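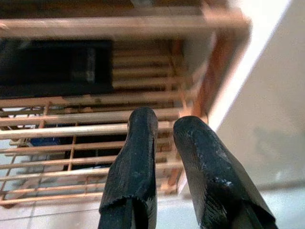
## Cover Calls and Put-In Rehearsals for the Spring Leg of *Trarkden*

The Rellarico company moves *Trarkden* from the Sakatell to smaller houses at the end of March. The change of venue affects how covers are rehearsed, how late changes are announced, and who holds the current version of the prompt book. The notes that follow replace the cover section of the winter company handbook. Everything else in the handbook stands.

### Terms

Several words have been used loosely on call sheets over the winter. From the start of the spring leg they mean the following.

**First cover** is the performer who goes on if the principal is out. **Second cover** goes on if the first cover is also out, or is already on in another track. A **swing** does not appear in the nightly ensemble and holds several ensemble tracks. A **track** is the full path of one performer through the show, including entrances, costume changes, prop handoffs, and any scenery the performer moves. A **split track** is two partial tracks done by one person when the company is short.

A **put-in** is a rehearsal with the full company and music for one performer going into a track. A **cover call** is a rehearsal for covers and swings only, normally with piano.

"Brush-up" has been dropped. It was being used for both of the above, and people arrived at the wrong calls with the wrong shoes.

### Schedule

Cover calls run 90 minutes. Each week on the road has 2 of them, with one for Act One and one for Act Two. The dance captain sets the order of work and posts it on the callboard the night before. Where the stage is not free, the call moves to a lobby or rehearsal room, and the floor is taped to the reduced ground plan.

The reduced plan keeps center line, quarter marks, the leading edge of the revolve, and the bottom step of each stair unit. It leaves out the wing masking. Covers should walk their offstage paths separately in each new building, as the wings at three of the spring houses are shallower than at the Sakatell and two quick-change positions move upstage.

Put-ins are called only for principals, first covers who have not yet gone on, and any track with a lift. Ensemble swings go into the show from a cover call plus the 30-minute lift call held before every performance. If a swing has never done a given lift at full tempo, that counts as a track with a lift and a put-in is required.

The Peixoto studio is booked for the layoff between the second and third houses. The room is narrower than the playing area. The stage left stair unit will be marked only, and nothing that depends on the distance between the two stairs should be set there.

### The prompt book and the track sheets

There is one prompt book. The production stage manager holds it, and it travels with the calling desk. Blocking recorded anywhere else is a personal note and has no standing if there is a disagreement.

Track sheets are drawn from the prompt book, and each sheet covers one performer. The layout has five columns:

| Column | Contents |
|---|---|
| Page | Script or score page, with measure number in sung sections |
| Where | Stage position by number line and depth |
| What | Entrance, exit, lift, handoff, scenic move |
| With | Character name of any partner |
| Off | Costume, prop, or wig change, and the side it happens on |

Number lines run from zero at center out to 12 on each side. Depth is given by wing, counting upstage. "R6, in two" is a complete position. "Right of center near the lamp" is not, and the lamp has moved since the sheets were written.

Use character names in the With column. Several winter sheets gave the name of whoever was playing the part at the time, and those sheets became wrong as soon as a cover went on. All such entries are being replaced. Swings who have their own books should check them against the new sheets when they are issued and cross out anything that disagrees.

Changes made after the sheets are issued go out as numbered slips. A slip states the page, the old instruction, the new one, and the performance from which it applies. Slips are cumulative. Slip 10, already in the callboard folder, changes the order of exits after the market number and affects every ensemble track on stage right.

### Calling out, and what follows

A performer who cannot go on calls the company line as early as possible and no later than noon for an evening show, or 9 a.m. on a two-show day. A text message to a colleague or to the dance captain does not count as notice. The stage manager on duty confirms receipt, and the performer should treat the message as not received until that happens.

Once an absence is confirmed, the sequence is fixed:

1. The stage manager tells the dance captain and the first cover.
2. The dance captain works out the ensemble tracks affected and sends a cut list.
3. Wardrobe, wigs, and sound receive the cut list together.
4. The music director is told if any vocal line is left open.
5. Front of house receives the names for the lobby board and the program slip.
6. The full company is told at the lift call.

Step 3 was being handled one department at a time during the winter. On several nights sound had the wrong pack labels at the half hour, with a cover fitted to a transmitter still carrying the principal's equalizer settings. All three departments are now on one message.
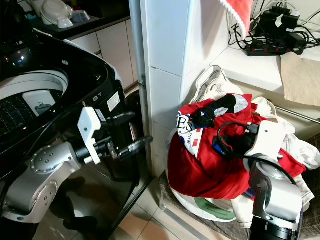
The cut list must name every cue that depends on a body being in place, including those with no text attached. The most common omissions are the bench strike in scene four, the rope handoff before the storm, and the closing of the upstage doors. The doors are on a track that is often the first to be split. If no performer is free, the doors are closed by crew from the upstage side on the same light cue, and the stage manager adds a verbal standby.

Split tracks are limited to two parts. A proposal that needs a third part is refused, and the ensemble is run one short with the gap assigned in advance. The dance captain holds prepared versions of the six most likely gaps, and those should be used before anything new is built on the day.

### Vocal assignments

Covering a principal usually removes a voice from the ensemble. The first alto and second tenor lines are single-cast in the finale, so an absence on either leaves an audible hole in the chord at measure 88. The music director has written alternate lines for both. They sit at the back of the vocal book behind the blue divider.

Alternate lines apply for the whole performance. Do not switch back partway through if a performer returns to the show at intermission.

The keyboard patches used for two covers who sing in a lowered key have been reloaded for the touring rig. The lowered versions start from the same click, at the same tempo, and the only difference for the rest of the cast is pitch. Offstage singers should take the key from the monitor speaker. Transposed numbers are marked on the sign-in sheet with a T next to the title.

### Costumes and shoes for covers

First covers have a full set of costumes. Second covers have their own shirts, shoes, and undergarments, and share outer layers where sizes allow. Swings have a full ensemble set, apart from the harvest coats, which are fitted by size band and labeled small, medium, and long.

Any cover called to a put-in wears the show shoes and whatever restricts movement: corset, coat, hat, or harness. The rest may be practice clothes. For the harness, the rigging check is done by the person named on the sign-off sheet for that building, and there is no substitute for that signature. A cover who has not flown in the current house does not fly in performance until a test has been done there at show height.

### Running times and reports

The show report now records the following for each cover performance: track performed, whether it was a first appearance, any cue missed or altered, and any costume change that ran late. Reports go to the dance captain and the resident director by 11 a.m. the next day.

Notes to covers are given through the dance captain for staging and through the music director for vocals. Colleagues should not give notes in the wings, even small ones. If something in a lift or a fight is unsafe, tell the stage manager at once and do not wait for the report.

Running time is logged by act. A difference of more than a minute in either act is noted with its cause if known.

### Documents

New track sheets for Act One are in the callboard folder at the Sakatell stage door. Act Two sheets will be issued at the first cover call of the spring leg. Old sheets should be returned to the stage management office before load-out, with the performer's name written on the first page. Swings may keep a copy of their old sheets until the layoff at the Peixoto, where both sets will be compared at the first session.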